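Architectural Lighting and Surfaces
Unit 6: Gloss, glare and the choice of finish
Handout to accompany the lecture. Course lead: Halldóra Baldursdóttir

6.1 Terms

Reflectance is the fraction of incident light a surface returns. Gloss describes how that returned light is distributed by direction. The two are independent: a black lacquered panel has low reflectance and high gloss, and a chalky white ceiling has the reverse. Students regularly mix these up in the written assignment, so check each use of "shiny," "bright" and "light" before handing in.

Specular reflection leaves the surface at an angle equal to the angle of incidence, measured from the normal. Diffuse reflection leaves in all directions. Most building finishes do both at once. A varnish coat is the usual case: part of the light bounces off the clear top surface and keeps the color of the lamp, and the rest passes through, is filtered by the material underneath and comes back out tinted.

6.2 Where highlights fall

For a flat, perfectly smooth surface, the highlight sits at the point where the mirror image of the source would be seen. It moves when the observer moves. As roughness increases, the highlight spreads and its peak luminance falls, while the total reflected light stays nearly the same. A satin finish therefore doesn't remove glare. It distributes it over a larger area at a lower level, and this is often enough. 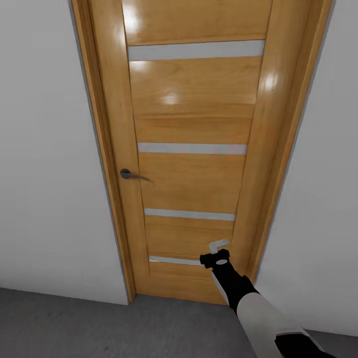 Interior joinery needs its own entry in the finish schedule. Large vertical surfaces are usually specified by color and species alone, and the gloss level is left to the supplier. The result is often a finish that looks correct on a hand sample and wrong at full height. On the glossy honey-amber door, the glare patch near the top-left corner hides the grain that can be read elsewhere on the surface, and a separate streak runs down the right stile. A hand sample will seldom predict this, as it is normally tilted until the reflection goes away. Samples should be fixed vertically, at the installed height, under the intended lamps.

Frosted glass is treated separately in Unit 7. For now, note that frosting scatters transmitted light, and that the frosted face and the smooth face of the same sheet will differ in gloss.

6.3 Measurement

Gloss meters report gloss units at a fixed geometry. Use 60 degrees for general work, 20 degrees for high-gloss coatings and 85 degrees for matte ones. A reading given without its angle has no meaning and will not be accepted in reports. Take readings along the grain and across it, and record both. Wipe the calibration tile before each session.

The Wiler test boards are stored in the cabinet in Room 457. Boards marked Groltska are oil finished; boards marked Cornelik are lacquered. Return them to the correct slots, finished face inward.

6.4 Exercise

Work in pairs. Select 2 boards with different finishes. Measure each at 60 degrees, 15 readings per board, and report the mean and the range. Then sketch the position of the highlight for a standing and a seated observer, with the lamp in the same place. State the mounting height and show the construction lines.

Reports go to Dalibor Štěpánek. Questions on meter booking go to Vlasta Jelínek.

Revised 02/01/2025. Section 6.3 replaces the version issued in September, which gave the wrong angle for matte coatings.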